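Talks on reopening the Drerkden crossing resumed Monday after a break of nearly two months, with delegates from both sides of the river agreeing to keep a limited truce in place while they argue over who will run the customs post.

The meeting in Genow ended shortly before 8 p.m. without a signed document. Negotiators read out a short joint statement and left without taking questions together. They are expected back at the table before the end of the week.

The crossing has been closed to civilian traffic since December, when shelling damaged the northern approach road and both armies pulled their border police back from the bridge. Before then it carried most of the food and fuel trucked into the Kovby district. Drivers now take a mountain route that adds most of a day to the trip and is often shut by snow.

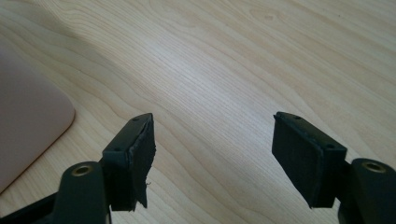 WORLD / DIPLOMACY

Saadet Bilgin, the lead mediator, said the two delegations had moved closer on the question of humanitarian traffic but remained apart on nearly everything else.

"There is an understanding that trucks with food and medicine should pass," Bilgin told reporters in the hotel lobby. "What we do not have is an agreement on who opens the gate, who looks inside the truck and who stamps the paper. People think that is a small matter. For these two governments it is the whole matter."

Under a draft circulated before the session, the bridge would open for three hours each morning to aid convoys only. A monitoring team of 200 unarmed observers would be split between the two banks, and neither army would be allowed to move heavy weapons within two miles of the river. The draft leaves blank the name of the body that would supply the observers.

The southern delegation wants its own customs officers on the bridge from the first day. It says the crossing was under its administration before the fighting and that handing the post to outsiders, even for a short time, would amount to giving up a claim. The northern side says it will accept any civilian administration except that one.

A member of the southern delegation, who asked not to be named because the talks are continuing, said his side had offered to let the mediators hold the keys to the post overnight. The offer was turned down. He said he did not see it as a final answer.

The northern delegation did not comment beyond the joint statement. Its members left by a side entrance and were driven to the airstrip. 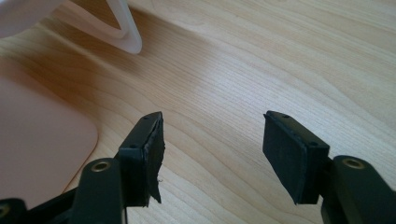
The bridge talks are in their second round. File photo

Pressure for a deal has grown in Kovby, where the district council says about 900 families are living in schools and other public buildings. Bread has been rationed there for several weeks. The council has asked both governments to let in a fuel convoy ahead of any wider agreement so that the district hospital can keep its generators running, and says it has had no written reply from either.

Shop owners in the town said prices had come down a little when the truce was announced and then gone back up when the crossing stayed shut. One wholesaler said he had stopped ordering flour altogether and was selling what remained by the half sack.

The truce itself has mostly held. Both armies reported small arms fire near the old pumping station over the weekend, and each blamed the other. There were no reports of casualties. Bilgin said the incident had been discussed "at length, and at volume" in the morning session but had not been allowed to take over the day.

Alan Fitzgerald's name has been dropped from the list of possible heads of the observer team after objections from the north, according to two people familiar with the talks – the second candidate to be ruled out this month. The mediators are now looking for someone from a country with no troops in the region.

The first round of talks broke down over the same issue. At that time the mediators had proposed a joint customs post with officers from both sides working alternate shifts. The plan was accepted in principle, then abandoned when the delegations could not agree on which flag would fly over the building or whether there should be one at all. The current draft does not mention flags.

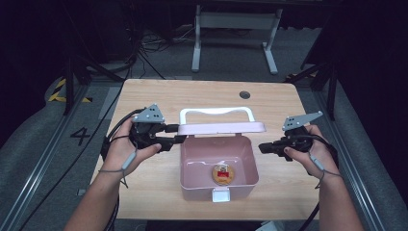
Items on a table, with the lid of the pink box raised. File photo

Engineers who inspected the bridge last week said the main span was sound enough for loaded trucks traveling one at a time. The approach road on the northern bank will need repairs before regular traffic can return. Craters have been filled with gravel, and a stretch near the toll building is still marked off as unsafe. Clearing crews have asked for a written guarantee of safety from both armies before they go back to work there.

If the customs question is settled, the first convoy could cross within days, Bilgin said. She declined to name a date.

"I gave a date last time," she said. "I will not be doing that again."

The delegations will meet separately with the mediators before returning to joint session. The agenda includes the customs post, the makeup of the observer team and a list of detainees that each side has asked the other to confirm. Talks on the status of the river islands have been put off to a later round.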